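Workshop tips: when the arm drops a memory stick

Posted 3rd September by Blandine Rey

We run one robot arm on the memory bench at Prestdale, pulling and fitting sticks in old desktop towers. In August it let go of one while it was over an open case. The stick fell across the board, the arm kept to its program and came down on top of it with the next move. We lost the stick and a board. Power was off, so the damage stopped there.

These are the notes we put together afterward. They should be useful to anyone doing this kind of work with a small arm.

Stop it properly. Use the red button, not the pause in the software. Pause on our controller holds the arm but keeps the gripper live, and Ehsan Hassanpour got a pinched thumb that way. If the gripper is still holding something, support the part before you release it.

Check the tower before you start. Unplug the mains lead, then hold the power button down for 15 seconds. Lay the case flat with the open side up and push it against the stops. Ours had crept out of place over the morning, enough for the fingers to take the stick by one corner.

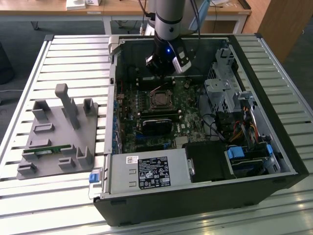

Tuck the drive and power wires down before the arm moves. A loop standing up above the drive cage can catch a finger on the way out, and the arm won't feel it. Tape is fine. Take it off before the side panel goes back on.

Set a force limit. We had none on the downward move, which is how the board got broken. It now stops after 2 mm of unexpected resistance and waits for a person. Expect a few false stops in the first week.

Look at the finger screws. One of ours had backed out and the grip was uneven. The log showed nearly 3000 cycles since anyone had put a hex key on it. We now check every screw on the gripper after 122 towers, a number that matches how our pallets come in from Likley.

Go in slowly near the slots. Full speed is all right above the case. Once the fingers are below the rim, drop to the slowest setting you can stand. 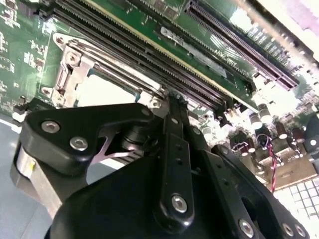
Gripper close to the memory slots, with the processor socket to the left.

If a stick does fall, don't fish for it with the arm. Stop, move the arm clear by hand and pick the stick up by its edges. Put it in the reject tray even if it looks fine. Then check the slots for bent pins with a flashlight before going on.

Write down the tower number and the step the arm was on. Ehsan keeps the sheet by the door.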